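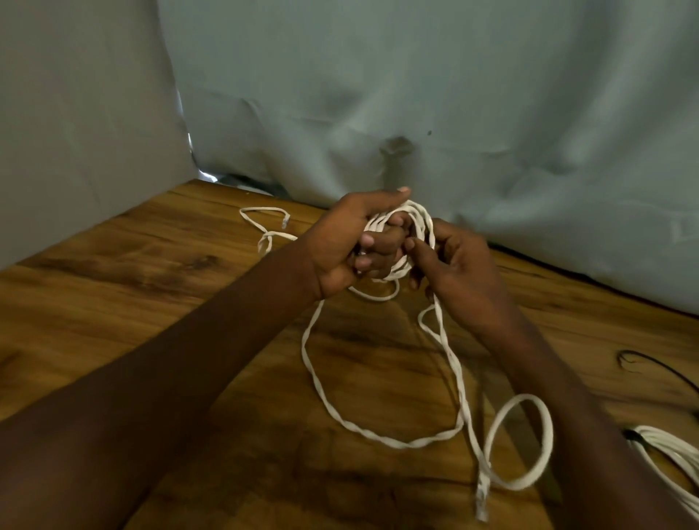
By Hildegard Weidemann
2024-08-18

A brake fluid test strip costs less than a cup of coffee and takes a minute to read. Most independent shops in Kerkville own a bottle of them. Few use them on every car that comes in, and the fluid is often changed by the calendar or left alone until a caliper seizes.

Glycol-based brake fluid absorbs water. It does so through the hoses, through the reservoir vent and every time the cap comes off. Water lowers the boiling point. Fresh DOT 4 must boil at no less than 446 degrees Fahrenheit. The same fluid with 3.7 percent water in it is required to hold only to 311. On a long grade with a loaded trailer, fluid at the caliper can pass that figure. Vapor compresses, the pedal drops, and the driver has the parking brake.

Omprakash Mathur runs a four-bay shop on the Lalport road. For the past year he has recorded a boiling point and a copper reading for every car put on a lift for any reason, brakes or otherwise. His log now covers 514 vehicles. Of these, 90 had fluid he judged due for replacement. The owners of most of them had come in for tires or an oil change.

"The color tells you very little," Mathur said. "I have had fluid like weak tea that tested fine and clear fluid that boiled early. I stopped looking at it."

The two tests measure different things. Strips react to dissolved copper, which leaches from the inner walls of brazed steel lines as the corrosion inhibitors in the fluid are used up. A boiling point tester heats a small sample and reports the temperature directly. Pen-type meters, the cheapest option, infer water content from conductivity. They respond to the additive package as well as the water, and two brands of new fluid can give different results on the same pen. Mathur keeps one in a drawer.

Where the sample is taken also matters. The reservoir holds the best fluid in the system in terms of age at the wheel, and a reading there can look better than the fluid at the caliper. A shop that wants a full picture draws a little from a rear bleeder. It adds time, and on older cars the bleeder screw may shear. Mathur samples at the reservoir first and goes to the wheel only when the reading is borderline or the service history is blank.

Replacement on cars with electronic stability control calls for more than a bottle and a hose. Some of the old fluid sits in the hydraulic control unit behind closed valves. On many models a scan tool has to cycle those valves during the bleed. Etornam Sulemana, who teaches the brake course at the Dosolbridge training center, has his students do the procedure both ways and weigh what comes out.

"On some units the difference is small," Sulemana said. "On others you leave enough behind to bring the new fluid down. Follow the service information for that car."

Pressure is the other common error. Most reservoirs are plastic and are not built for much. Sulemana sets the bleeder at 15 psi unless the manufacturer states otherwise, and he checks the adapter seal before opening any screw. Fluid that escapes will lift paint, and it should be rinsed with water at once.

Mathur charges nothing for the test and prints the result on the invoice. He plans to close the log at 1,000 vehicles and sort it by age and mileage. New strips are on order for October.

Comments

Ľudovít Kollár
What about DOT 5.1? My manual allows either and the parts counter could not tell me if the interval changes.

Ghizlane El Idrissi
5.1 is still glycol based so it still takes on water. Keep the interval in the manual. Do not confuse it with DOT 5, which is silicone and does not mix.

bleeder_screw_bob
Sheared two on a 2006 pickup last winter. Penetrating oil the night before and a six-point socket, never an open end wrench.

Ľudovít Kollár
Thank you both. Staying with 4.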